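Packing Hall 2, Killberg: The Hand Tool Months

Killberg packs small household goods for Gruvier and two other customers. Since November part of the day shift has worked with hand-held grippers, recording the moves that the new arms will be trained on. This gallery goes with Maja Kozłowski's article on how jobs in the hall have changed.

Getting started
The shift begins at 6:40. Tools are signed out at the desk by the north door, and each person adjusts the strap before going to a table. New people get 20 minutes of practice.

Pay and hours
The rate went up one step for those who moved to the recording tables. Breaks stayed the same. The target is 1000 good recordings a week for the whole group. Last week they made 1008.

Dolores Ruiz-Ortega, table lead
She packed by hand on the Amia line before this. "My back is better and my wrist is worse," she says. She asked for a switch of tables every 2 hours and got it on a Wednesday, after one meeting.

Fingers and tabletops
Worn fingers go to the Sangkhawat workshop, down the hall. A rough edge is fine for most goods, but it can mark soft packaging.

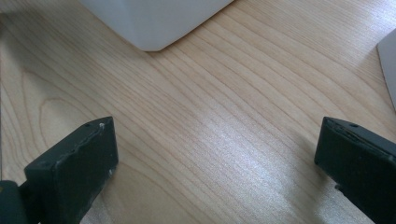
Four packers have asked to train as arm technicians. The course runs in the afternoons, on paid time, and two places are still open. The others will stay on the tables until spring, when the union and the company meet again about staffing on the Gruvier line.

Text: Maja Kozłowski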